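## 3.2 Folding of flat textiles

The second group of household items consisted of flat textiles without seams, fastenings or lining: dish towels, napkins, small tablecloths and cleaning cloths. They were treated apart from garments for two reasons. A flat cloth has no front or back that a folder must respect, and its final shape is decided almost entirely by the order of the folds. Differences between finished stacks can therefore be traced to handling with less doubt than in the case of shirts or trousers, where sleeves and waistbands impose their own order.

Items were drawn from the linen store described in Section 2. After exclusion of pieces with torn hems or stiff printed areas, 47 cloths remained. Each was laundered, dried flat and left on an open shelf overnight before use. No ironing was done at any stage. Santoro and Cusi, in their earlier work on hotel linen, pressed all pieces before folding, and their values for stack height should not be compared directly with ours.

Three terms are used in what follows. A *layer* is a single thickness of fabric. A *band* is the edge of one or more layers as it appears from the side of the finished piece. The *front edge* is the edge nearest the folder when the cloth lies in its final position, whether that edge is a fold or a hem. Earlier authors have used "leading edge" for the same feature, but the term is ambiguous once a cloth has been turned.

A folded cloth seldom forms a true flat block. The fabric resists the bend at each fold line, and where several bends lie over one another the edge rounds outward. Corners behave differently. A corner formed early tends to stay square, even when the edge beside it has lost its line. The condition is typical of soft woven cloth, and Figure 4 shows it in a yellow-green piece laid on a white table.
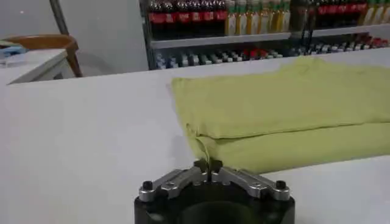 **Figure 4.** Folded yellow-green cloth on a light table surface. The front edge bulges slightly where the fabric is stacked; a second, slightly darker band lies below the upper layer. A loose edge hangs in a thin fold near the fingertips of the gripper.

Rounding of the front edge was scored separately from misalignment of the layers. The two are easily confused by an untrained rater, as both produce a visible lower band. In the case of rounding, the band follows the upper edge at a nearly constant distance. In the case of misalignment, the distance widens toward one end. Raters were asked to sight along the table surface before assigning either score – viewing from directly above was found to hide small offsets.

Loose edges were a third category. A loose edge was recorded when any part of a hem or single layer extended past the folded body and could be lifted without disturbing the layers above it. Creases on the top surface were noted but not scored. Faint creases remained in nearly all unironed pieces and had no clear relation to the quality of the fold.

Each finished piece was rated on a scale from 1 to 5 by Kanini Ndung'u and Costel Gavrilă, working independently. Where the two scores differed by more than one point, a third rating was obtained from Genivaldo Nogueira and the median was taken. This was necessary for nine pieces. In most of these the disagreement concerned loose edges shorter than a finger's width, which one rater had counted as part of the normal hem. The instructions were revised in May to include a minimum length, and the affected pieces were scored again under the new rule.

Table surface was held constant throughout the main series. A smooth, matte surface allows the lowest layer to slide during the final fold, which helps alignment but also lets a finished piece shift when its edge is straightened. A short trial on a padded Tandgate board gave the opposite result: the lowest layer stayed in place, and small errors made in the first fold were carried through to the last. The padded series contained only 34 pieces and is reported in the appendix.

Correction of a loose edge after folding was permitted once per piece. The edge could be tucked under the body or drawn back in line with the front, but the cloth could not be opened. Pieces corrected in this way were marked, and their scores are given both with and without the correction in Table 3.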